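Unit 6: Bags, Bans and Buyer Habits
Course notes, Retail and Packaging

Reading for this unit: the Clenlow case, pages 30 to 45 in the packet. Bring it to class.

Last unit looked at who pays for packaging. We now turn to the carrier bag, which is the one piece of packaging most shoppers have an opinion on.

Key terms
Single-use bag: given out at the register, meant for one trip.
Reusable bag: sold or given away, meant for many trips.
Break-even point: the number of trips a reusable bag must make before it does less harm than the thin bags it replaces.

The break-even point depends on the fabric, the weight of the bag and what you choose to measure. A study that looks only at carbon will give a lower number for cotton than one that adds water use. Check which measure is used before you quote a figure.

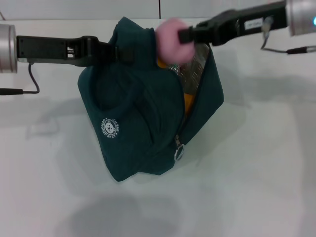 Clenlow set a fee on thin bags in May. Before the fee, the town survey asked 500 households how they carried groceries home. Only 34 said they used their own bag on every trip. The second survey had a problem – it was run at one store, Narthorpe Foods, which was already selling reusable bags at the door. Keep this in mind when you compare the two.

Forgetting is the main reason people give for paying the fee. Kouris, the other grocer in the case, put a reminder sign in its parking lot. Sales of thin bags fell, but the sign went up the same week the fee did, so the two effects can't be separated.

For class
Write one page on how you would redesign the second survey. State your sample and where you would find it.

Next unit: refill stores and the Jarero trial.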